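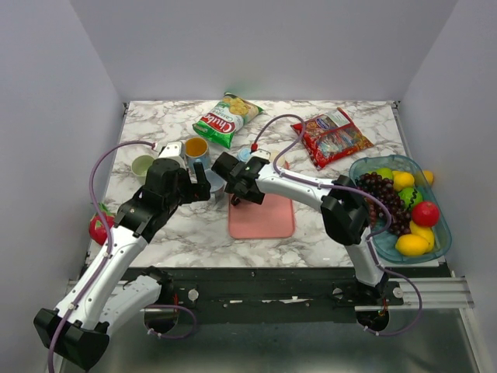 Open day walk-round: two-arm table demonstration, Runport workshop, Nernby
Date of check: 14/02/2018
Checked by: Young-sook Nam
Demonstration lead: Ehsan Farooqui
Result: may run, subject to the actions at the end

Each item is marked Pass, Action or N/A. Comments are mine unless initialled EF.

1. Enclosure

1.1 Fixed walls in place on left, right and back
Pass. White panels, no gaps at the corners that I could get a hand through.

1.2 Open side controlled
Action. The front is the only side visitors can reach. Last July we used floor tape and people stood on it. Use the Paterson barrier this time, set 745 mm from the mounting rail, and check it again after lunch as it gets nudged.

1.3 Floor clear in front of enclosure
Pass. Extension lead moved behind the right-hand wall.

2. Mounting and bases

2.1 Both arm bases tight on the black rail
Pass. Tried both by hand with the power off. No movement.

2.2 White round knobs on the rail done up
Pass. The one by the left arm was a quarter turn slack, now tight. EF to add these to his morning routine.

2.3 Rail surface
Pass. Small scuffs only. Nothing sharp.

3. Cables

3.1 Purple cables held along the arms
Pass with comment. Clips are sound on the left arm. The loops stand high and the right one comes down over the front of the fruit basket. It did not snag in 6 runs, but I would like the basket moved back a little.
EF: Basket position is part of the routine, the arm has been taught to it. Will shorten the loop instead.
YN: Fine, as long as it is done before doors open.

3.2 Cable ends seated at the grippers
Pass. Gentle pull only.

3.3 Cables clear of the table edge where visitors may lean
Action. Covered by the barrier in 1.2. Do not run without it.

4. Grippers and movement

4.1 Fingers undamaged, nothing loose
Pass. Black two-finger type on the left arm, looked at closed and open. Same check made on the right.

4.2 Speed set to demonstration limit
Pass. Limit is locked and EF holds the password.

4.3 Arms kept apart in the middle of the table
Pass with comment. The two grippers come to face each other across the centre. I watched for contact and saw none. If either arm has to be re-taught on the day, do a slow run with no visitors at the barrier.

4.4 Emergency stop
Pass. Tested 7 times, both arms held each time. The operator must have it in reach for the whole session - not on the shelf with the leaflets.

5. Table and objects

5.1 Tabletop clean
Pass. The marble pattern hides spills, so wipe it between sessions anyway.

5.2 Mug, cup and bowl
Pass. All to be kept empty. Someone asked whether we could have real tea in the blue mug. No.

5.3 Fruit
Pass with comment. Plastic, all of it. One lemon sits slightly over the rim at the back right of the basket and may roll. Do not reach in for anything that drops while the arms are live.

5.4 Strawberry at far left edge
Action. It overhangs the edge. Push it in before each start.

5.5 Snack bags
Pass. Leave the green and red bags towards the back. Small children will want them, and they should not be handed out.

5.6 Pink mat
Pass. Lies flat, corners not lifting.

6. Visitors

6.1 Group size
Six at a time at the barrier. The Durken school party will need splitting up.

6.2 Long hair, scarves, lanyards
Tell each group before starting. Lanyards off for anybody invited to press the start button.

6.3 Noise
N/A. Quieter than the compressor next door.

Actions before opening
1.2 Barrier out and measured - YN
3.1 Right arm cable loop shortened, then one slow run - EF
5.4 Strawberry moved in - operator on duty

Operator on duty to sign the back of this sheet at each changeover. If the emergency stop is used for any reason, write down the time and stop the session until one of us has looked at it.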